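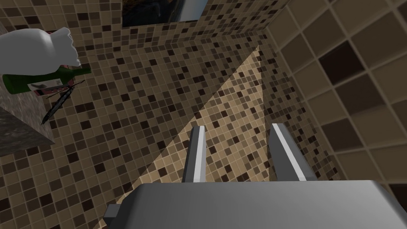 Walid Qudah asked whether the kitchen staff would have to learn programming before the arm went in. They don't. What they do have to learn is how to run a changeover day, how to write a task card and when to press stop, and that is what this page covers. It was written for the break-room kitchens at the Bosholm site, but the Ham site can use it with the local names swapped in.

## Before you start

You will need:

- the Zunance cell software, with the simulated kitchen loaded
- one person from each shift who does the job now
- a printed copy of the current roster
- 2 hours with no deliveries booked

Don't send a supervisor in place of the shift people. They know the roster, but they don't know which bench gets crowded at 10 am.

## Step 1: Write down the job as it is done today

Have each shift person talk through clearing and resetting a bench while someone else types. Keep their words. If they say "shove it up the back", write that down and ask later how far back.

Mark each line H (stays with a person), R (goes to the robot) or S (shared). Glass and anything sharp are marked H at first, whatever the software says it can handle. You can change them at the review.

## Step 2: Build the task card

A task card holds one pick and one place. Fill in the fields in this order:

1. Item name, as staff say it
2. Where it is picked up
3. Where it is put down
4. Who is called if it fails

Leave field 4 blank and the cell won't accept the card. Put a role in there, such as "early shift lead". Names go out of date when people change shifts.

## Step 3: Run it in simulation

Run every card in the simulated kitchen before it goes near the real one. Our early cards had 800 runs each. We now do 2,000, as two faults in the bench-edge cards only showed up late in the count.

Open the fail log and sort by type. Grip failures usually mean the pick point needs moving. Reach failures usually mean the card is asking for something past the edge of the bench, and the fix is to move the put-down spot — don't lengthen the reach setting to get around it.

Have a shift person sit in on at least one session. They will spot an awkward move sooner than the engineer will, and they'll have seen the arm's path before they share a room with it.

## Step 4: Change the roster

Do this before the arm is switched on. At Bosholm the early shift lost most of its bench clearing and picked up restocking, card checks and the fail calls. That is different work, and the fail calls come at bad moments. We had to add a paid handover of a quarter hour after complaints in February, and the complaints were fair.

Put these in writing for each person:

- which tasks they no longer do
- which tasks are new
- who covers the stop button while they are on break
- whether their hours or pay grade change

If the answer to the last one is "not decided", write that.

## Step 5: First week live

Run at half speed. Keep a person within reach of the stop button the whole time, and make sure that person has no other job. Anyone can press stop for any reason and doesn't have to fill in a form. The shift lead enters it in the Drikier log at the end of the day.

Don't count stops against a shift. We did that at first and people stopped pressing it.

## Step 6: Review

Bring the same shift people back with the list from Step 1. Go through the H, R and S marks and change whatever needs changing. Bosholm moved four tasks back to H, including wiping down, which the arm did too slowly to be any help at lunch.

Old task cards go in the archive folder. For access, call extension 915.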